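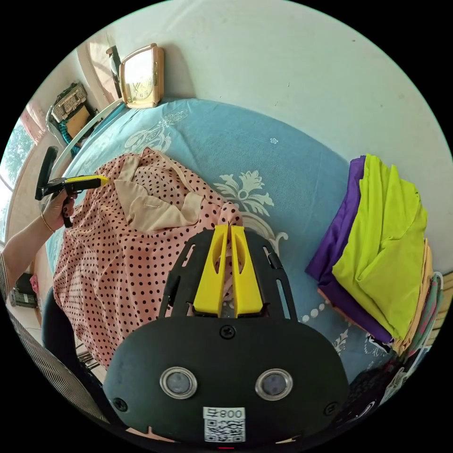
1/ Evening, all. Long overdue update on the gripper build, and it's going to run to a few posts because I never could keep things short (Védís says hello and agrees).

2/ For anyone new: we're building a pair of hand-held grippers at home so we can fold laundry with them, record how it goes, and one day hand the job to an arm. The project is called Drarkalik. No, I won't be explaining the name.

3/ The fingers are yellow now! Long slot down the middle of each one, so they give a little when they close on cloth. The old ones were solid and kept letting go of anything thin. I reprinted them 3 times before I was happy with the slot.

4/ Pinching a fold is the part I enjoy most. You go in with the tips, close gently, and lift a little peak before you try to move anything. Polka dots are lovely for practice, by the way – so easy to see where the fabric is going when you watch the recording back.

5/ Collars are still my nemesis. One gripper near the collar, the other on a fold further along, and then you have to move both hands like you mean it. My left hand is a good deal less clever than my right.

6/ We're at 1085 recorded folds and I'd love to reach 2000 by September. Védís thinks 1000 good ones would beat 2000 sloppy ones and she may well be right – I've been sloppy with the sleeves.

7/ Next job is a softer trigger spring, my fingers get so tired after an hour. If you've found one you like for a pistol-style handle, please do tell me, I'm all ears!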